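Minutes, Cross-Border Travel Working Group, March session

Opened at 10 a.m. Zamfira Văduva chaired. Minutes of the last session approved.

1. Shared permit
Nondel and Okabe agreed to accept one work permit from residents of either side.

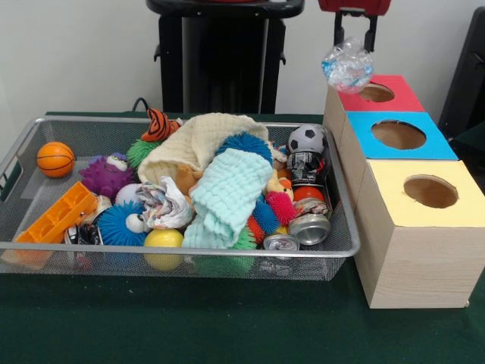

Mesh basket and three cardboard boxes

Grerkik asked for a 100-day trial. Agreed, 37 in favor, 2 against. 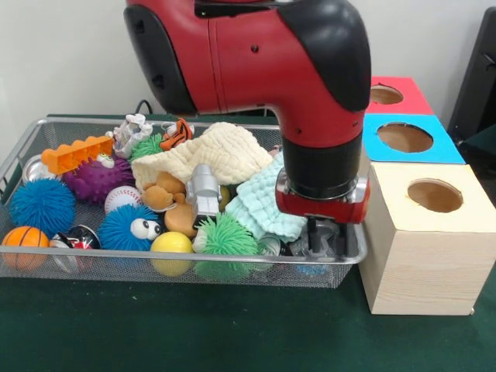
2. Border crossing at Sarkwood
The crossing handles more than 200 trucks a day. Okabe wants longer hours and will send a draft schedule.

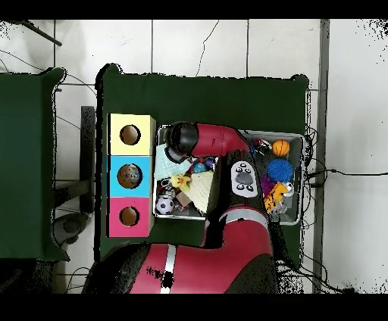
Nondel will pay for the extra staff until the trial ends. Costs after that were left open.

3. Next session
To be held in Grerkik. Văduva will circulate the permit text beforehand.

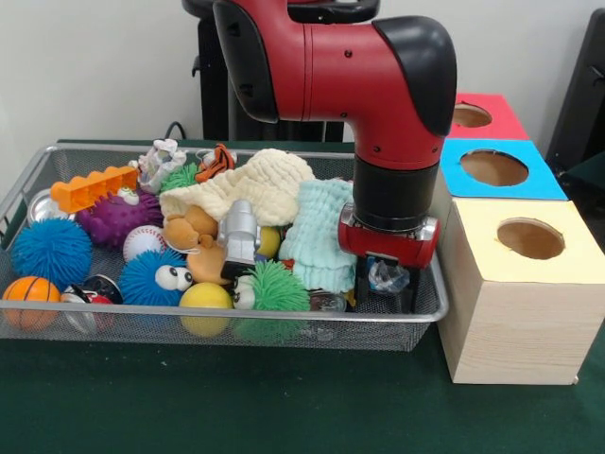
Robot arm over the basket

Closed at 12:15 p.m.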